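Pre-purchase inspection – hand-held gripper units, second visit
Inspected by: Gillespie Cowie
Supplier: Jurine
Decision needed by: Fri 28 October

1. Price per unit confirmed in writing
No. The August quote covered 5 units. Cables and spare pads were listed as "to follow". I won't put a figure in the budget until they do.

2. Finger pads and rivets
Pass, for now. Jurine says the pads last 100 hours. I asked whose hours and got a brochure.

3. Pinch points on the linkage
Comment. The arm folds close to where the fingers go. Nandini Lobo wants a guard. Jurine calls it an optional extra, so add it to the true cost.

4. Cable routing
Fail. It runs down beside the linkage with too much slack for my liking. Ask for a clip before we sign.

5. Grip on soft and awkward items
Not settled. A toy held still on a bed proves very little about a 40-minute shift of mixed household goods.

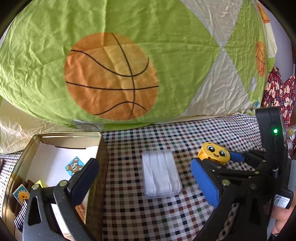 Item 5: toy figure at the gripper finger, small plastic box and open tin on the checked sheet.

6. Indicator light and label
Light is easy to see. The label has a QR code and very small print – ask for the same details on paper.

7. Operator comfort
Not tested long enough. Petro Melnychuk to try one for a full morning, with breaks written down.

8. Repairs and loan units
Fail. Turnaround is given as 3 weeks, with no loan unit. Lemieux offers one, at a higher price, and I would sooner compare the two properly than be hurried.

Result: do not order 5. Hire one, repeat items 4, 5 and 7, then come back to me with the full cost.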